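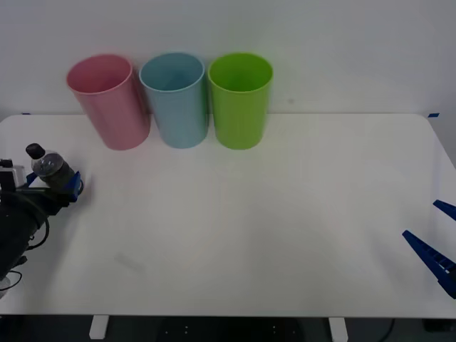 Pink, light blue and green plastic cups on a white table.

About Broltetti

Broltetti is a contract color laboratory in Pedarthorpe. We formulate and match colorants for molders and compounders who do not keep a color lab of their own.

Wilfredo Rivera founded the company as a pigment testing service. Formulation work was added after the purchase of the Vurneo masterbatch line, which still runs lots of up to 900 kg.

Our library holds 3000 archived formulas, each with a retained plaque and its spectral data. Matches are read under 2 light sources and reported as Delta E against the customer's standard. Visual approval stays with the customer - we do not sign off on our own matches.

Heat stability and migration testing are done at the Pascual building, across the yard from the main lab. Samples received before noon on Wednesday are entered in that week's schedule. Standards should be sent flat, labeled with resin grade and nominal thickness.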